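Ticket: Online fitting appointments confirmed twice for the same salon room
Product: Pravurix Appointments, connected to Clendden Inventory
Location affected: Villanueva Bridal, main salon
Priority: High
Status: Resolved, monitoring
Opened: Friday, August 3, 2018

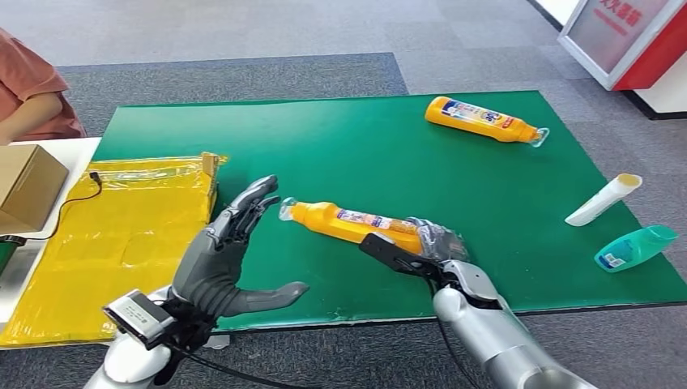 Problem as reported

The salon has 2 private fitting rooms. Brides booking through the website receive a confirmation email for a time slot that is already taken. The in-store calendar shows only the first booking. The second bride does not appear anywhere on the calendar until she arrives. Gown pulls (the list of dresses to bring from the stockroom before the visit) print for the first booking only.

The store also reports that sample gown sizes on the appointment page do not match the tags. A gown tagged 12 is listed as 14.

Environment

Booking widget embedded on the store website, current release
Front desk computer, two browser tabs normally open (calendar and inventory)
Clendden sync set to every 15 minutes
Drultton label printer at the stockroom door
Sample gowns in inventory: 800
Appointment length: 90 minutes bridal, 60 minutes bridesmaid, 30 minutes veil and accessories

Steps already tried by the store

Cleared browser cache on the front desk computer. No change.
Logged out of both tabs and back in. No change.
Turned off online booking for bridesmaid appointments. Double bookings continued on bridal appointments.
Restarted the label printer. Not related.

Log entry 1

Exported all appointments created since the spring trunk show in March. The export contains 163 bridal appointments. Of these, 23 have no room assigned. All of the unassigned records came from the website. None came from the front desk or from phone bookings.

A record with no room is hidden from the calendar when the view is set to "By room," the store's default. Switching to "All appointments" makes the missing brides visible. Asked the store to leave the calendar on "All appointments" until further notice.

Log entry 2

Reproduced on the test account. The widget checks for a free room at the moment the bride picks a time, and again when she submits the form. The second check is skipped if the form includes a party size greater than four. The booking is then written with the room field blank and the confirmation goes out as normal.

Cause of the party size behavior: a rule named "Large party — assign manually" was added to the account in March for the trunk show weekend and has no end date. It should have sent a notice to the front desk for each booking. The notice address on the rule is an old mailbox that no longer accepts mail.

Log entry 3

Changes made to the account:

Rule "Large party — assign manually" disabled.
Notice address changed to the current front desk mailbox.
Maximum party size on the widget set to six.
Second room check confirmed active for all bridal appointments.

Placed five test bookings against a full Saturday. All five were refused with the message "This time is no longer available." Placed one test booking with a party of six in an open slot. Room assigned, gown pull printed, confirmation received. Test bookings deleted.

Log entry 4 — size mismatch

Separate issue. The inventory import maps the column "Size" to the designer's ordering size. The store tags samples by the size printed in the gown, held in a different column, "Sample size." The two differ when a sample has been altered or when the designer changed its chart between seasons.

Mapping changed to "Sample size." Full sync started manually and completed in around 40 minutes. Spot check by the store on one rack: tags and listings match. Gowns with an empty "Sample size" field now show "Ask your consultant" on the appointment page.

Action required from the store

Filter the appointment list by "Room: none" and assign a room to each future booking. Past bookings can be ignored.
Call any bride whose slot conflicts and offer a new time. Do not use the Reschedule button for these — it sends an automatic email before the call is made.
Reprint gown pulls after rooms are assigned. Pulls printed earlier will not update.
Fill in "Sample size" for the blank records when convenient.

Log entry 5

Store confirms all future appointments have rooms. Two conflicts found, both moved to weekday evenings. Calendar view can be returned to "By room." Ticket stays in monitoring for 14 days and closes automatically if there is no reply.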